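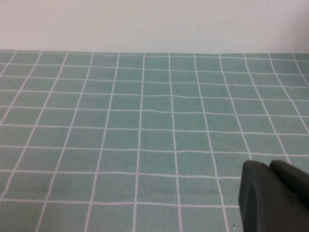 Sorting out the table before you touch any code will save you a week. I mean it. We spent most of March blaming the arm for things the table was doing. What ended up under ours is a teal cloth with a white grid on it, plain wall behind, nothing else out. Cheap, soft, and the squares give you something to aim at when you're jogging the arm by hand. Downside: the lines ripple wherever the fabric does, worst over on the right side, so don't go measuring off them. Pull it flat first. Then pull it again.

More notes from the bench, no particular order.

Cloth. Iron it or at least hang it overnight. Clips underneath the table edge, not on top, the fingers WILL find a clip on top. Double sided tape works too but leaves gunk. Painters tape under the corners is fine for a weekend.

Crumbs and lint. Little dark specks on a light cloth look like parts to a dumb color threshold. Lint roller before every session. Or set a minimum blob size. We throw away anything under 40 pixels and it mostly behaves. Do both.

Wall. Plain is good. Take down the calendar, the hooks, the string of lights. If you can't, a bedsheet pulled tight or a piece of foam board.

Light. Soft and even beats bright. Two cheap lamps pointed at the ceiling did more for us than the one expensive one pointed at the table. Lock the camera exposure or it hunts every time the gripper gets close and everything goes weird for a second.

Wrist camera. Mount it so you can see the fingertips in a corner of the picture. Ours sit bottom right. Annoying at first because it eats some of the view, but you always know where the fingers are without doing math. Mask that corner out in the detection step, otherwise your program tries to pick up its own fingers. Ask how we know.

Cable. Leave slack at the wrist, more than looks right. Turn the wrist all the way both directions by hand with the power OFF and watch the cable. Velcro, not zip ties. You'll be redoing it.

Screws. The bracket we use is the Stellow one, off a shared file, printed at the makerspace on Detuvberg. Holes come out tight. Run the drill bit through by hand, dont force it or the layer lines split. Dab of thread locker on the metal-to-metal ones only, it can crack some plastics.

Power supply. Ours is a Merkport bench unit. Label the plug. Someone will unplug it to charge a phone. Put the stop switch where your left hand already is if you drive with the right.

Speed. Start slow, stupid slow. Keep it there till you get 2 clean sessions in a row, then bump it up a little. Save the old setting in a text file with a note, you will not remember it.

Height. Teach the table height with the cloth ON. A soft cloth squashes and the fingers drag if you set it on bare tabletop. Redo it whenver the cloth gets washed.

Files. Name them somthing you can sort. Ours go setup_400, setup_401 and so on. Before that it was "final" and "final new" and we lost an evening to it.

Shared space stuff: roll the cloth on a tube when you're done, don't fold it, creases take forever to come out. Arm parked, power off at the wall, lid on the screws bin. Tube goes on the Shaikh shelf next to the glue guns.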